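Zametti P6 Parallel Gripper with Curved Fingers

Category: Grippers > Electric, two-finger
Status: In stock, evaluation units available
Page reviewed by Cecilia Quansah, August 4, 2021

We sell the Zametti P6, and we also sell the Terska two-finger it is usually compared to. We make money either way, so this page says what we found when we ran both on our own bench and leaves the choosing to you. If you have read the manufacturer's sheet, you already know it is called a universal gripper. We don't use that word for anything in this catalog.

What you get

The gripper body, one pair of curved black fingers with inner pads, one pair of straight fingers, a mounting flange, a 22-inch cable and a printed quick start sheet. The wrist camera is sold separately. So is the controller, which surprises people, so please read the ordering notes before you call us.

Why we tested it on loose material

The sales demo for this gripper shows it picking up a block, then a cup, then another block. Any two-finger gripper can pick up a block. Most of the people who write to us want to handle something worse: food scraps, soil plugs, soft lumps in a bed of something that moves when you touch it. Dela Sowah on our bench suggested cat litter clumps. They crumble, they are all different shapes, and the stuff they sit in slides around under the fingers. 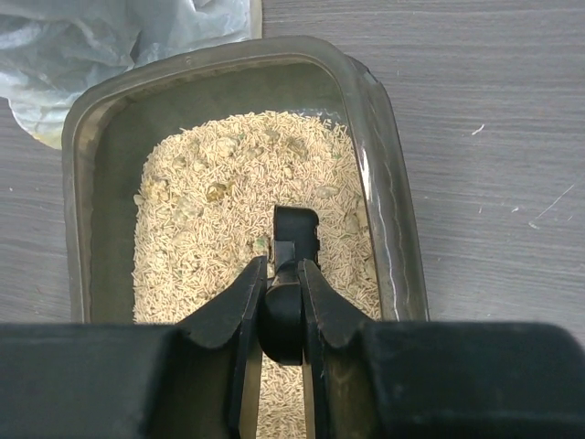 Clump picking was harder on our opinions than on the hardware. We went in expecting the curved fingers to be a gimmick and the straight ones to do the real work. The wrist view changed Dela's mind on one point: with the curved pair reaching into the litter, the gap between the fingers stays in sight, with pellets visible all the way down it, so an operator has something to aim with. The view is less helpful close in. A small greenish clump partly under the left finger is exactly the kind of target you lose at the moment you need it, and glare off the right wall of a glossy tray is a nuisance if your vision software keys on brightness. If you are planning to run this without a second camera, ask yourself how it will find what the fingers are covering. The Zametti literature doesn't say.

Curved or straight

Take the curved pair for lumps and the straight pair for anything with flat sides. We would not swap back and forth in production. The change takes 5 minutes with the supplied key and you have to redo the zero position each time, a step the quick start sheet leaves out.

Grip force

Adjustable in 6 steps. We used only the lowest two on clumps. The jump from the second step to the third is bigger than we like, and for fragile material we would rather have finer control at the bottom and give up the top setting altogether. Terska does this better. Terska also costs more and has a bulkier body, so it is harder to get down into a tray with walls.

Durability

The sheet promises a long life "under normal use." We asked what normal use was and are still waiting. Our own run was 1000 open and close cycles with dusty litter in the tray, and at the end the fingers still met cleanly. That tells you it survives a short run. It doesn't tell you about a year. There is no seal rating on the finger slides, and dust gets in there. Wipe them down after each session.

Controllers

Works with the Ansah controller out of the box. The Cloren controller is listed as compatible, and it does open and close the gripper, but we could not get force feedback through it on the current firmware. Zametti tells us a fix is planned for November. Please don't buy on the strength of that.

Who should skip it

Anybody who needs washdown. Anybody handling parts heavier than a full coffee mug. Anybody who was sold on the word universal.

Ordering notes

Controller, camera and spare pads are separate line items. Evaluation units go out for 22 days and you pay return shipping. Send us a sample of your material before you ask for a quote and Dela will try it on the bench with both finger sets. If it doesn't work we will tell you so in writing.

Spare curved fingers are sold in pairs only.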